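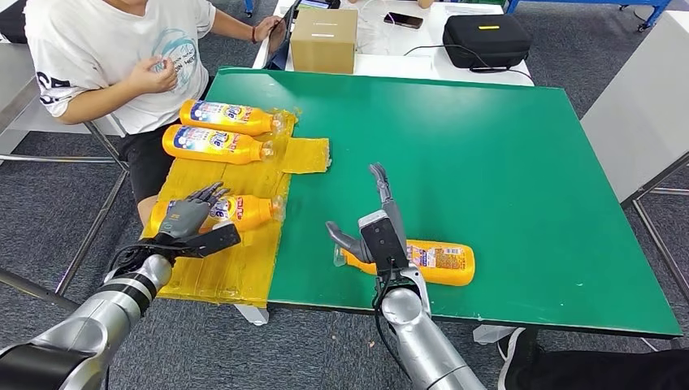 Three of the orange bottles on the yellow tray, caps all facing the same way.

I have been looking forward to writing this one up! Bottle day at Semonton is my favorite kind of afternoon, and I know how that sounds, but hear me out. Take a big green table, a pile of shiny orange bottles and a sheet of ribbed yellow board, and I'm happy until dinner.

We're getting ready for the Kimon color swap on 20th October, where everybody brings one color and builds a table display out of it. Last March I did blue, and I spent 14 evenings on it and it still looked like a yard sale. This time I picked orange before anyone else could, and oh my goodness, it was the right choice. Orange on green! The bottles practically glow. I'd been worried that the labels would fight with it (white and blue, lots of small print), but I like them more every time I look. They calm the whole thing down a bit.

The bottles go down on their sides. Standing up they look like a store shelf, and I wanted something lower that you lean in to see.

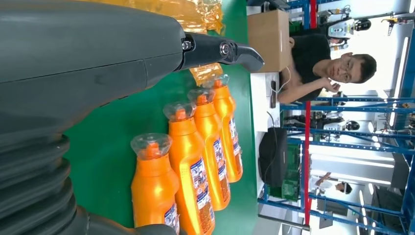

Four in a staggered row on the green, with a small piece of yellow wrap near the necks.

The staggered row is the layout I keep coming back to. A straight row is fine, but once you slide each bottle along a little, the clear tops bunch together and the labels fan out behind them, and suddenly it's a pattern. I love those tops, by the way. They flare out like little trumpets.

Still deciding on the yellow. The ribbed board is lovely and flat and gives you a nice clean border. The crinkly stuff is wilder and catches a lot of light, and I could easily be talked into using both. There's a brown cardboard box too, and I'd rather like to keep one in the display, just for something plain to rest your eyes on.

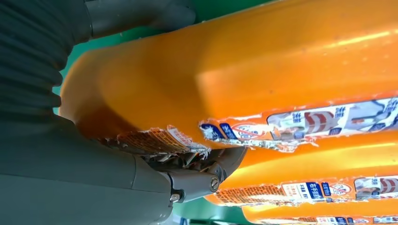

Up close with a torn label. Look at that highlight along the top!

I had planned to peel a ragged label like this one right off. Now I want it at the front. You get the two dark blue badges, the red circle with the line through it, the Chinese characters running down beside the picture, and then that ripped, bunched-up end in orange and white. It has so much more going on than a perfect one.

Next up is the backdrop. I have 2 pieces of cloth from Soltani to try, one cream and one a deep leafy green, and I'm leaning cream. If you've done a single-color table before, tell me what you put behind it!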